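Teaching an arm to tidy up, one very dull example at a time

12/3/18

So I finally sat down this weekend and did the thing I've been putting off since April, which is record a proper batch of examples for the little arm. If you've been reading for a while you know the arm (hi, arm) and you know my grand plan, which is that I do a job lots of times by remote, the computer watches, and eventually the computer does the job while I drink coffee. We are still very much in the part where I do the job.

The job is sorting. Stuff goes from the mat into a box, or from one box to another, and the arm has to learn where to grab each thing. I picked packaged items out of my recycling and my bathroom cabinet, because they're light and I don't care if they get squashed. My first try back in the spring used wooden blocks, and the model I trained on those was great at wooden blocks and completely lost the minute I gave it a tube of anything. Lesson learned!

I spent most of the first evening on the table and recorded nothing at all. Everything needs a home position, and the boxes have to go back to it every time, or near enough. Tape and paper strips are your friends. I went yellow on the left and red on the right, and I write the colors into my notes so that "yellow to red" means something to me a month later.

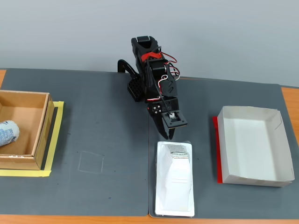

Gripper open over the blister tray. Brown box on the yellow side, white box on the red.

The recording software is Pimirar, which I moved to over the summer after my own scripts got too embarrassing to keep patching. It saves the camera views and the joint positions together and lets me throw away a bad run with one key. I use that key a lot. For the actual training I'm on Grurkimix, and I'll do a separate post on that when I understand it better (don't hold your breath).

My target was 300 keepers. An example counts as a keeper if I got hold of the item on the first or second try, didn't drag the box along with me, and let go inside the box instead of over the edge of it. I went back and forth on whether to keep the clumsy ones. A reader from Dolton wrote to me after the last post and argued that a fumble followed by a good recovery is worth more than a perfect grab, because the model needs to see how to get out of trouble. I think that's right, so those stay in now. What goes in the trash is anything where I stopped to think. If I hover for ages deciding what to do, the model learns to hover for ages, and it does it with such confidence, too.

The shiny and white things are the hard ones. To my eyes a white package is just a white package, but in a close view under a bright lamp it can turn into one big glowing lump with hardly any edges. I kept going through the clips afterwards and finding these:

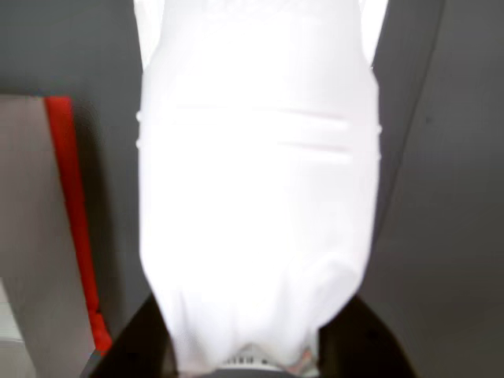

Both fingers on the lower end, and the white item almost completely blown out.

I had a whole argument with myself about that. Part of me wants to fix the exposure and redo every run with a white item in it. The other part says the lamp is going to be there when the model is running for real, so it may as well get used to it. For now I've left them in with a tag, and I'm going to train once with them and once without and see which one does better. If I had to bet, I'd bet on leaving them in, but I lost my last 3 bets on this project.

Other things I changed since the spring:

I move the item between runs. Sounds obvious, but when I looked at the old set I'd been putting everything down in nearly the same spot, facing the same way, like I was setting a table.

I take breaks. After an hour my hands get lazy and the grabs all start coming in from the same side, and you can see it in the data as plain as anything.

I name the files properly. The spring folder has 1177 clips in it and I could not tell you what's in most of them. I named the new folder Teixeira, after the street I grew up on, and every clip in it has the item and the direction in its name.

Next up is the boring bit where I watch everything back at double speed and fix my tags. Then a training run overnight, and then I get to find out how it feels about toothpaste. If anybody has a good way of tagging clips without using the mouse for every single one, please leave it in the comments, my wrist would be grateful.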